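February, bench notes, card handling, gripper comparison

Back on the card task with the Wurum fingers on both arms. Last set was with the wide flat pads from Pearce, which hold a card well once they have it but can't get under one lying flat. The Wurum ones are narrower at the tip. Grip force left at 30 percent on both sides, controller loop at 200 Hz, same as before.

Wallet first. Left arm holds the card, right arm works at the sleeves. The sleeves are the hard part: clear plastic on clear plastic, and the wrist camera has trouble telling one edge from the next.

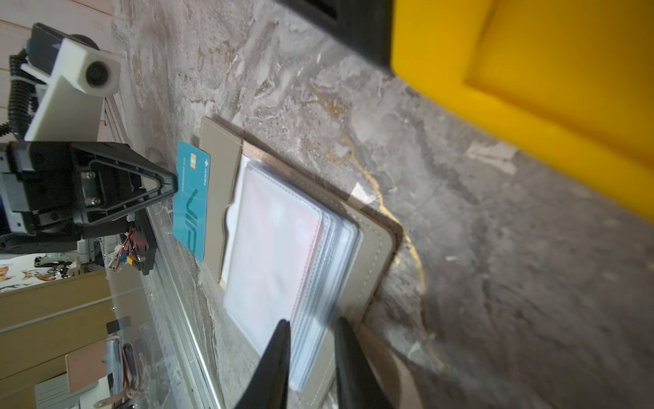
Right wrist camera. Left gripper holding the teal card, wallet open below.

The card sits upright in the left gripper, so the printed side faces the right wrist camera. I'd like to keep that pose for the handover. With the Pearce pads the card tended to tilt when the arm stopped, and I had to slow the last part of the move.

After that, sorting into the bins. Black, yellow and green stand side by side and touching, which leaves little room for the elbow of the right arm when it reaches across. Both arms are bolted to the same base rail, so moving one over means redoing the calibration for the pair. Leaving them where they are for now.
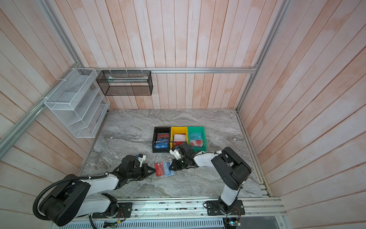 Cards in a sleeve are slippery for these tips. Zedisden sells a rubber sleeve for this finger shape, 2 mm thick, and I have put in for 4 of them. If they fit, rerun the wallet at the same force before changing anything else.

To do: copy the settings into the Plemodden folder, check the screws on the left finger, clean out the rail grooves.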